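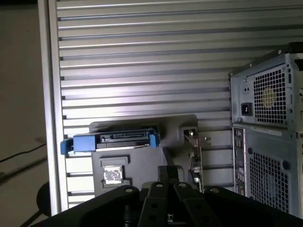
Draltevico Desktop Parts is a small collection of annotated pictures and text notes about the inside parts of an office desktop computer. We made it for people who teach or study computer repair and want to name the parts in the same way each time. The hard drive is the part that makes most confusion, so we begin with it. When it lies across the black fixture as it does here, with the connector strip turned to the viewer, the blue caddy still belongs to it and the two are labeled together as "drive in caddy". A caddy alone gets the label "caddy". The small silver object in the square pocket below has the label "small part, other", and we ask you not to change this to something more exact.

Version: 2
Released: 18 December 2018
Prepared by: Jayanthi Sundaram (labels), Manikandan Devadiga (text notes)
Records: 260
Language of the notes: English

WHAT IS IN A RECORD

Each record has one picture and one text note. The note says which parts are in the case, which parts are outside of it, and which ones we could not decide. The file with the labels is called parts.csv, and the notes are in notes.txt with the same numbering. Please keep both files in the same folder, or the numbering will not be found by the reading script.

We use five main labels:

drive in caddy
memory module
power supply
mainboard
case

Everything else goes to "small part, other" or to "cable". The label "caddy" is a sub-label and is counted under the drive.
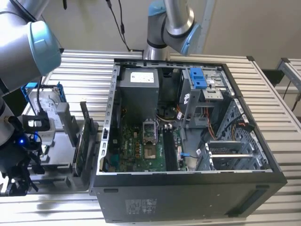 The position of a part is given always in relation to the case, and never in relation to the table. We had long discussions on this point, and in the first version the two of us did it differently. Now a part is "inside", "on the case" or "beside". The hard drive with the white label, standing to the left of the tower, is therefore "beside", and the dark green card in the slots next to it is "beside" too. For that card we wrote "memory module, likely" — the word "likely" is kept in the label file and you can filter by it. The blue caddy on top of the drive bay cage is "on the case".

Wires that go through the bays are labeled as one "cable" area, also when the colors are different. In version 1 we tried to follow every single wire, and it took too much time for very little use.

STATE OF THE SOCKET

There is one column for the processor socket. It can be "open", "closed" or "not clear". We write "open" only if the metal frame is visibly standing up from the mainboard. An empty socket with the frame down is "closed", and the word "empty" is put in the note.
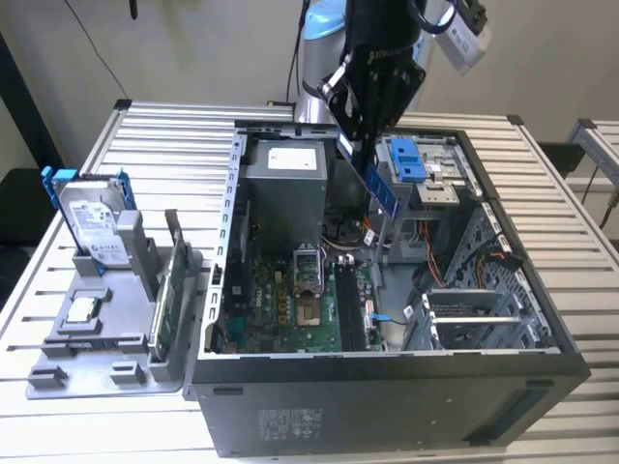

Socket: open. Memory module: above the case, not inserted.

MEMORY SLOTS

A slot is "empty" if no module is standing in it, also when a module is very near. This rule is the one which new labelers forget most often.

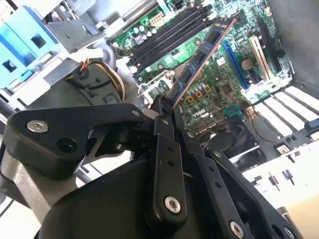 Memory module over the slot bank. Slots: empty.

KNOWN PROBLEMS

Printed text on labels is often too small to read. We did not guess it, so the text column has many blank fields.

The words "mainboard" and "motherboard" are both used in the older notes. They mean the same thing.

Corrections are welcome. Please send the record number together with the label you propose.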